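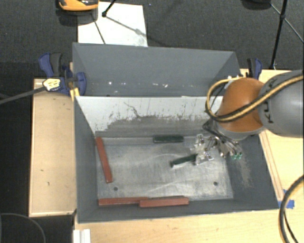
# Using divided bins for blocks, offcuts and small parts

A bin with a partition in it does the work of two bins and takes up the floor space of one. We keep several in the workshop at Skultgate and I have two more at home, one in the garage and one in the hall closet for toys. These are notes on how to set them up and keep them usable. Most of it applies to any open-top container with a wall across the inside, whether it is metal, plastic or something you made from scrap.

## Which side gets what

Put the things you reach for most in the larger compartment and keep it toward you. The smaller one at the back is for spares, odd sizes and anything waiting for a decision. If you do it the other way around you will be leaning over the partition all day, and your sleeve will drag across the top edge of it.

Don't sort by color unless color tells you something. With painted blocks it usually does. Ours are marked by size, so a red block and a green block are different lengths and mixing them in one compartment is fine as long as there are only a few. Once the bottom is covered, split them up.

For offcuts, sort by length first and by species or material second. You nearly always go looking for a piece that is long enough.

## How full is too full

One layer is best for blocks and other rectangular pieces. You can see every piece and get your fingers around the sides of it. Two layers is workable. At three layers you start digging, and digging is what chips the corners.

A few habits help:

- Lay long pieces down flat along a side. A long piece left leaning on the wall will slide the next time somebody moves the bin.
- Leave a finger's width between a block and the wall if you can. A block pushed tight against the partition is hard to pick up without tipping it first.
- Pieces that overlap at the ends should be pulled apart before you stack anything else on them.
- Take out anything that isn't a block. Screws, pencil stubs and tape ends all collect at the bottom.

I counted our stock once before a big clear-out and we had 136 pieces in the shop. 33 of them went straight to the scrap box, mostly split ones. The rest fit in the bins we already owned, and we had been about to order more.

## Picking up a piece that is lying flat

Sloping walls make this easier than straight ones. Slide the block toward the slope and let one end ride up, then take hold of the raised end. It's faster than trying to pinch a flat block from above, and it is easier on your fingernails.

For small children, tip the bin toward them by putting a book or a strip of wood under the far side. Don't use anything that can roll. Half an inch of lift is enough.

If you have trouble gripping, stick a band of rubber tape around the middle of the pieces you use most. It comes off cleanly from sealed wood. On bare wood it may leave a mark, so try it on a scrap first.

## Scratches and worn coating

The partition and the floor of the bin take nearly all the wear. Blocks get dropped against the partition, slide down it, and then get dragged along the bottom. After a year or two you will see pale scrape marks on the floor and the coating on the partition may start to come away.

Scuffs don't matter. Leave them alone. Peeling does matter if you keep anything in there that you don't want flecks stuck to, such as freshly oiled wood or children's toys.

What to do about peeling on a metal bin:

1. Empty it and vacuum both compartments.
2. Scrape off only what is already loose. A plastic scraper or an old store card works well and won't dig in.
3. Wipe down with a damp rag and a drop of dish soap, then again with plain water.
4. Let it dry fully. I leave ours overnight.
5. Sand the edges of the bare patch with fine paper until you can't feel a step.
6. Prime and repaint, or stop at step 5 if the bin stays indoors and you don't mind how it looks.

If you don't know how old the paint is, don't sand or scrape it dry until you have checked it for lead. Test kits are sold at most hardware stores. An old bin with doubtful paint shouldn't be used for toys at all.

On a plastic bin there is normally nothing to repair. If the surface has gone rough, rub it with a nylon pad and soapy water.

## Lining the bottom

A liner cuts down on noise more than anything else. If the bin is used in the same room where people are trying to talk, it is worth the ten minutes.

Rubber drawer mat is the easiest. Cut a paper pattern first. Push the paper into the corners, crease it, trim it along the crease, and use that to cut the mat. Cut the mat slightly small, as a liner that is too big will hump up in the middle and the blocks will slide off it to the edges.

Cork works and looks nicer. It sheds crumbs when it gets old. Felt is good for finished pieces and bad for anything dusty – it holds on to sawdust and you can never quite shake it clean.

Carpet scraps are free if you ask at a flooring shop. Use the low, tight kind.

If your bin has holes in the bottom, decide whether you need them before you cover them. In a bin that lives outside or under a leaky bench, leave them open and cut matching holes in the liner. Indoors you can cover them, which also keeps small screws from dropping through onto the floor.

## Where to stand it

Don't put a heavy bin straight on a concrete floor if the floor ever gets damp. Set it on a wooden base or a couple of flat boards so air can get under it. Boards also give you a gap to get your hands into when you want to lift.

Height matters more than people expect. Standing at a bench, the top of the bin should be no higher than your elbow. Ours were too high for years, and Nana Kpodo finally cut the stand down with a hand saw one September afternoon. It has been left at that height ever since.

Check that the boards don't rock. Put the empty bin on them and press on each corner in turn. If it moves, shim it with a folded piece of card and see whether that holds for a week before you fix anything permanently.

Keep the area in front clear for at least one step back. Pieces do get dropped, and you want to be able to move your feet.

## Cleaning

Vacuum when you change what is stored in the bin, and otherwise every couple of months. Use the narrow nozzle along the foot of the partition, where dust packs in tight. A dry paintbrush will loosen it first.

White specks low down on the walls are usually dried splashes of glue, filler or paint. Try a fingernail, then a plastic scraper. Wood glue softens with warm water on a rag held over it for a few minutes. Dried latex paint will often come off with rubbing alcohol, but test a small spot, as alcohol can lift some coatings as well.

Wash painted blocks one at a time with a wrung-out cloth. Don't soak them. Water gets into the end grain and lifts the paint from there. Stand them on a rack with space between, and turn them once while they dry.

## Making a partition for a plain bin

Any straight-sided bin can be divided with one piece of plywood. Half-inch is stiff enough for most sizes.

Measure the inside width at the top and again at the bottom. With sloping walls these will be different, and you need to cut the sides of the board at an angle to match. Make a cardboard version first and keep trimming until it sits upright without being held. Then trace it.

Set the board about a third of the way from the back. Hold it with small blocks glued on either side at the base, or with screws from outside if the bin is wood. Round over the top edge with sandpaper so it doesn't catch wrists.

A partition doesn't need to reach the rim. Stop an inch or more below it and you can lay a lid or a tray across the top. I cut mine from a shelf left over from an old Trandard cabinet, and it still has the shelf-pin holes in it.

## Labels

Label the outside on the side you stand at, and on one end. Masking tape and a marker will do. Write what goes in, with sizes, and leave off anything that changes from week to week. For a children's bin, draw the shape.

If several people use the same bins, give each one a number as well. It's quicker to say "bin 2, back" than to describe which gray one you mean.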